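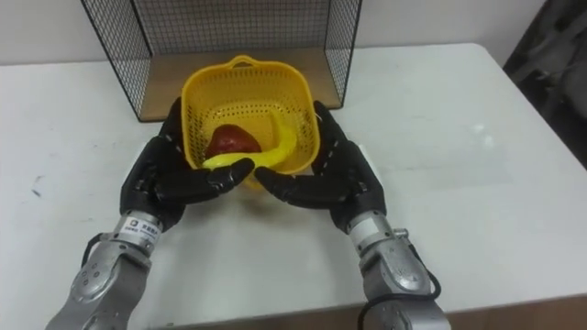

Figure 2. Two-handed hold on the fruit basket, head camera view.

Home | Papers | Data | Join the list | Contact

3.2 Collecting the basket demonstrations

The basket task needs both hands at once. Figure 2 shows the hands on either side of the basket, with the fingertips close to each other at the front and the wire shelf behind. An apple and a banana are the load. The goal is to place the basket on the board at the bottom of the shelf without tipping out the fruit.

All demonstrations were given by remote control. The operator wore a pair of Trovex gloves and watched the head camera feed on a monitor. Wrist motion was sent to the arms directly. Finger motion was scaled per operator after a short calibration in which the hand was opened and closed.

We first tried guiding the arms by hand. This worked for single-arm tasks (Section 3.1), but one person could not move two arms and shape two sets of fingers together, and those recordings were dropped.

We kept 527 demonstrations from 2 operators. An episode was rejected if the fruit left the basket or if the operator let go and started over. Small corrections of the grip were left in. Early policies trained without them tended to freeze when one hand met the rim before the other.

Joint positions, commanded positions and camera images were saved together. The start position of the basket was changed by hand between episodes, and the fruit was put back in without any fixed layout. Training used the last 200 episodes for the first comparison and the full set for the rest of Section 4.

Comments (2)

gralwood_lab: Did you record force at the fingertips, or only joint positions?

Kálmán Jakab: Positions only for this set. Motor current is in the newer recordings.

Contact the authors | © Goluswood Robotics Group | Back to top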